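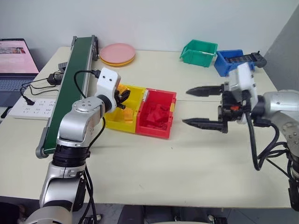

Bloques de construcción clasificados por color en dos cubetas, una amarilla y una roja, sobre la mesa de trabajo.

Amotero presenta Sollico, su programa de orden y clasificación de juguetes para centros infantiles

15 de junio de 2024. Amotero, entidad dedicada al equipamiento de espacios educativos, anuncia la puesta en marcha de Sollico, un programa destinado a facilitar la recogida y la clasificación de material de juego en escuelas infantiles, ludotecas y bibliotecas.

El programa parte de un criterio único: a cada color de pieza le corresponde una cubeta del mismo color. Los bloques rojos se guardan en la cubeta roja y los de tono amarillo, en la amarilla. Las cubetas permanecen abiertas y se colocan juntas en el centro de la mesa, de modo que el contenido quede a la vista durante toda la actividad.

Durante la fase piloto participaron 51 centros, que recibieron un total de 364 cubetas, además de una guía para el personal educativo. Según los datos recogidos por Amotero, el tiempo medio dedicado a la recogida al final de la jornada se redujo casi 100 segundos por aula.

«El orden del material forma parte de la actividad educativa y debe planificarse con la misma atención que el juego», ha declarado Themis Stefanou, responsable del programa. «Los centros nos pedían un sistema que los niños pudieran seguir sin necesidad de leer etiquetas».

La guía, editada en colaboración con Vasilakis, recoge propuestas para distintas edades e indicaciones sobre la limpieza periódica de las piezas y la revisión de las cubetas. Incluye asimismo un capítulo dedicado a la vajilla de juego, que se guarda apilada y separada de los bloques.

Sollico se ampliará en septiembre a 141 centros. Las entidades interesadas podrán solicitar su incorporación a través del servicio de atención a centros de Amotero, que facilitará las bases de participación y el calendario de entregas.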